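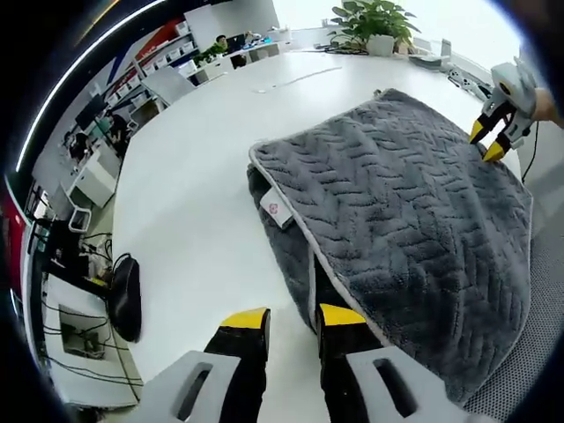
Akl hand-held kit on trial, grey plush fabric, one corner held.

Trevutden equipment review, minutes, June

Present: Beatriz Aguiar (chair), Afonso Nogueira, Maksym Hnatiuk, Zulmira Amaral (minutes). Apologies: Celeste Pacheco, who sent a spreadsheet instead.

1. Previous minutes. Agreed, after the word "adequate" was restored to the paragraph on the old kit.

2. Akl kit. Stutton's quote is 1,382 for a pair of grippers with cables, and 445 for a year's support. MH asked what support consists of. BA read out the relevant page twice. It consists of an email address.

MH reported 100 trial runs on soft goods, 37 of which he would not care to show a customer. Most of those were missed corners. Thick pile is harder to pinch cleanly than the tea towels in the Stutton brochure, which seem to have been ironed. Weight in the hand was fine for the first hour. Opinions on the second hour were recorded and then, at AN's request, shortened.

The yellow fingertips are sold separately. Discussion of this was brief and unkind.
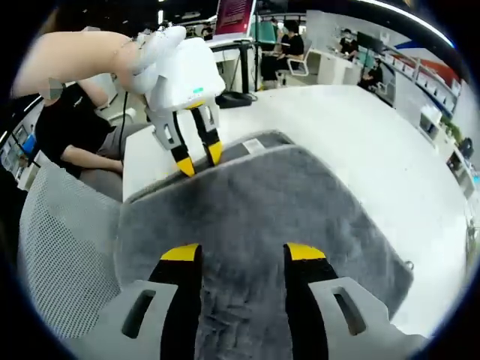
Afonso Nogueira said he would sooner have longer cables than another year of email, and asked whether Lasisville had paid the full price for theirs. MH thought they had. AN asked that this be minuted with sympathy.

Action: BA to ask Stutton for a price without support. MH to repeat the failed runs with new fingertips.

3. Celeste's spreadsheet. Would not open. Carried over.

4. Any other business. ZA asked for a shorter agenda. Meeting closed at 4.20.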